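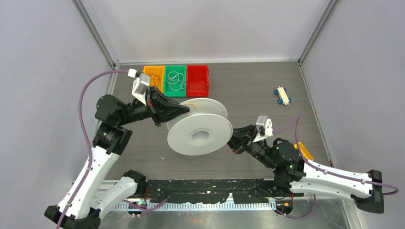 The worst fault I ever chased with a two-arm cell came down to a bit of slack. Not a crash, not a fire, nothing you'd want to film. The job at Dasora was spool handling, and it sounds like the kind of thing you'd give a bored teenager on a Saturday: pick up the spool, turn it, find the end of the cord, hand it over, put everything away. But look at what the arms have to deal with. There's a big white spool held between two grippers, and a thin yellow-orange cord lying looped across the top of it, close to the tip of the left one. A person tucks that loop out of the way without thinking. A robot has to be told it exists.

I got the call in February from Amra Dimitrov, who runs the cell and has more patience than anyone I've worked with. "It's pulling," she told me. "I don't know what it's pulling, but it's pulling." So I drove over with a laptop and a bag of almonds, fully expecting to be home for dinner. (I was not home for dinner.)

Pulling where?

Amra's trouble went like this. Both arms would grab the spool, lift it fine, and start the turn. Partway around, the right arm would begin to lag. It wasn't enough to trip the force limit, so the software kept going, and the left arm — being a helpful sort of machine — pushed a little harder to make up the difference. Then the right one would lag some more. You can see where this is headed. By the end of the turn the two arms were having a full tug-of-war, and when one of them let go, the spool jumped.

It had jumped 12 times before anyone wrote it down. I don't blame the night crew for that. The spool landed back on the table, the program recovered by itself, and the log said "cycle complete" in cheerful green letters. I have a real grudge against that log! If your machine drops something and calls it a success, you've got a problem that's bigger than the drop.

My first guess was calibration, because my first guess is always calibration. We spent the whole afternoon on it. The arms agreed with each other to within a hair, and the spool still jumped.
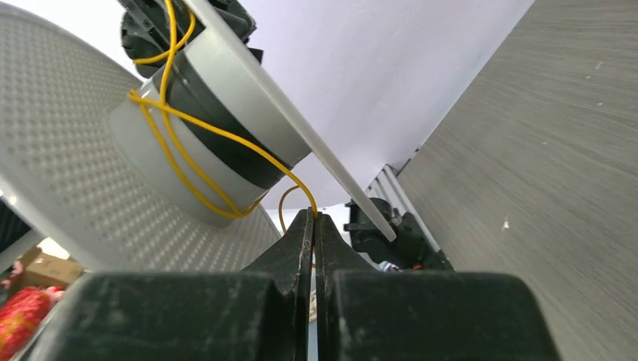
So we slowed everything down to 10 percent speed and stood there like people waiting for a kettle. On the third try Amra grabbed my sleeve. A loop of cord had slid off the windings and gotten itself caught between a fingertip and the rim. When the spool turned, the loop went tight, and now the two arms were tied together by a piece of string neither one knew about. The planner assumed the spool was the only thing linking them. The cord made a second link, and it was getting shorter the whole time.

I felt pretty silly. I'd been staring at motor currents for hours, and the answer was the same thing that happens to me with a garden hose.

What bugged me more was the safety side. Each arm had its own force limit, set by Flelska when they installed the cell, and each limit was perfectly sensible by itself. There was no limit on the two arms working against each other. You could store up a surprising amount of pull in that cord and the spool between them, and all of it let go at once. Amra's people were reaching in to straighten the cord during pauses. A pause held position, so it held the tension too. Hands go right where the spool jumps.

We shut the cell down that evening. Her boss was not thrilled, and I got a phone call about it in the parking lot, which I took with my mouth full of almonds.

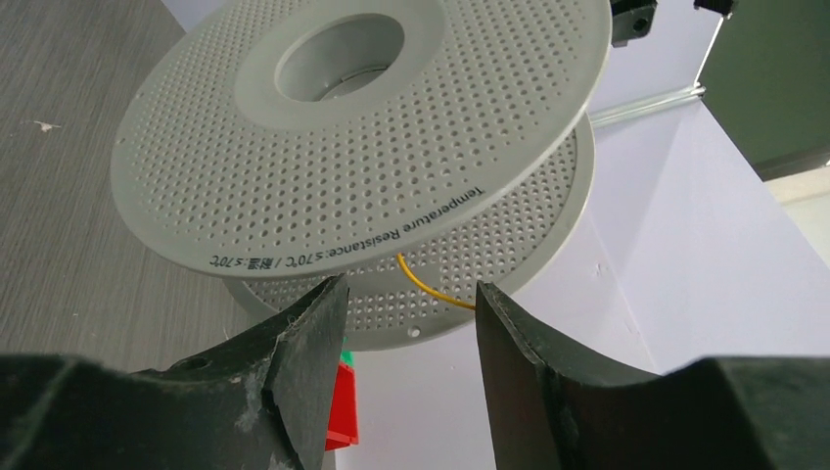 What we changed

The first fix took 20 minutes. Pausing now makes both arms relax their squeeze and lower the spool to the table before the door will unlock. It's a little slower and the operators grumbled for a day or so.

The second fix took a lot longer. Dmytriv wrote us a check that compares the forces at the two wrists all through the turn. If they start climbing in opposite directions, the cell stops, and it stops early, well before either arm reaches its own limit. We also had them rework the grasp so the fingers look for slack near the rim before they close.

And the log? It now has a line for "object moved unexpectedly," in red. I asked for it in a bigger font and was turned down.

Amra called again last week. The cell had stopped itself on a snagged loop, lowered the spool, and sat there waiting for somebody to come fix it. She freed the cord, pressed start, and went back to her coffee. Then she asked if I'd take a look at the labeling machine, which has started making a noise.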